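Gosgate, 2025-06-21

**Britholm opens desktop refurbishment line in Gosgate, with a rated capacity of 900 towers a month**

Britholm has started work on a dedicated line for used office desktops at its Gosgate site. The line takes in full-size tower computers from office clearances, strips them to a base configuration, and rebuilds them for resale. Units that fail inspection are broken down for parts.

Each tower is laid on its side on a slotted bench with the side panel off, so that the board, the expansion slots and the power supply can be reached from above. The processor is removed at the first station and logged separately. The power supply stays in the case until the board has been inspected. 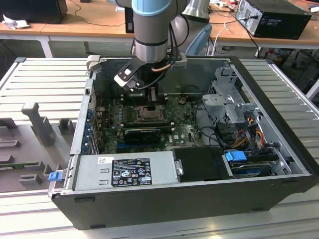
*Desktop tower with side panel removed and processor socket empty, Britholm, Gosgate.*

Socket inspection is the longest step in the process. The contacts are checked under magnification for bent pins, paste residue and corrosion. A board with damage at the socket is rejected and its case, power supply and drive hardware are kept as spares. A board that passes is fitted with a processor from tested stock.

"Most of the faults we see in towers of this age are at the socket or in the power supply," said Nurhan Tokgöz, line manager at Britholm. "We open both points of inspection at one bench so the unit is moved once." 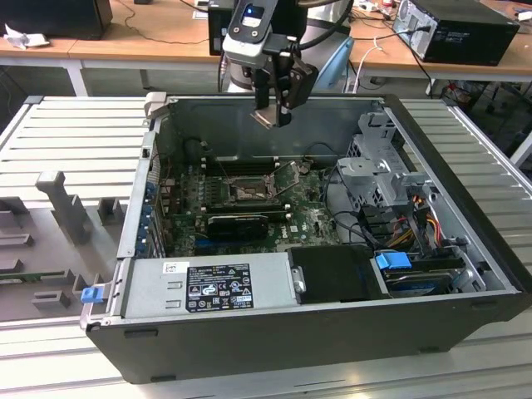
Graphics cards are left in their slots through socket inspection and are tested in place after the new processor is fitted. Power supplies are load-tested for 300 seconds. The rating label must be legible for a supply to be reused; a supply with a missing or unreadable label goes to metals recovery.

In the pilot run, 501 towers were processed. Of these, 183 were broken down for parts and the remainder were rebuilt. Rebuilt units are sold under the Gredano name with a one-year warranty. Mäkelä handles collection and outbound freight.

Full output is planned for October. Laptops and all-in-one computers are outside the scope of the line.

**Press contact:** Nurhan Tokgöz, Britholm, Gosgate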